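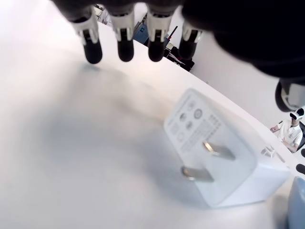 Can any robot clear a table and do small pick-and-place jobs yet?

Asked in Home Automation and Robotics, 3 answers

I run a small repair counter (phones, chargers, small kitchen appliances). A lot of my day is moving little things from one spot to another. Customer drops off a charger, it goes in a tray, the tray goes to the bench, the tested parts go in a bin. At home it's the same with dishes. I keep seeing clips of humanoid robots doing this kind of thing and a salesman from Veltia told me in February that I could have one working "within the year." I have 900 square feet and one part-time helper. Is any of this real for a shop my size, or should I stop reading about it? Not looking for a vacuum, I have one.

Answer 1 (accepted)

I worked two years on the integration side, mostly Brutari arms in packing lines, and now I do bench testing for a company I won't name.

Short version: the machines can do single steps. They can't do your day.

Picking up one known object from a clear table is in decent shape. Doing it all afternoon with whatever customers bring in is a different job. Chargers are a good example. The body is easy to grip, but the prongs change how it sits on the table, the plastic is often glossy, and any cord will drag it around. A person feels it slip and adjusts. Many robot hands have little or no sense of touch at the fingertips, so they squeeze and hope.
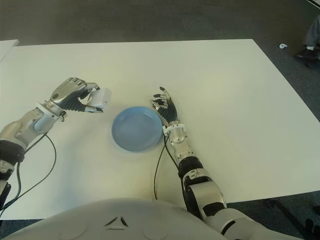

Two-handed work is harder again. Say you want one hand to bring a part over and the other to steady the tray it goes in. Each arm has to know where the other one is, and neither can bump what's on the table. Look at how much room even a simple setup takes: one hand has a small white boxy thing in its fingers, the other is open beside a blue plate, and the rest of the tabletop is close to bare. Then look at your own bench. Also note the cables running from the arms across the table. On a bench with screwdrivers and open phones I would want those tied up before anything moved.

What I'd ask the salesman:

How many different objects has it handled without being set up again for each one?
Who comes out when it stops, and how fast?
Was the demo running on its own, or was a person steering it?

The last one matters most. Plenty of demos are done by an operator in a headset. There's nothing wrong with that, it's how a lot of the training gets done, but you would still be paying for a person.

Answer 2

For dishes just get a dishwasher. For the shop, a Weldu sorting tray with the light-up slots was 300 bucks when I got mine and my helper stopped mixing up the drop-offs. Not a robot but it fixed the same problem.

Answer 3

I disagree a little with the first answer. If all your parts are the same size, a fixed arm over a belt works fine today. We have a Horura unit that moves relay housings from a tray to a tester. It took 3 weeks to set up and it does that one thing. If you change the tray you start over. For mixed customer items, no, I would wait.

Comment from the asker: Thanks. Asked about the operator thing, still waiting to hear back.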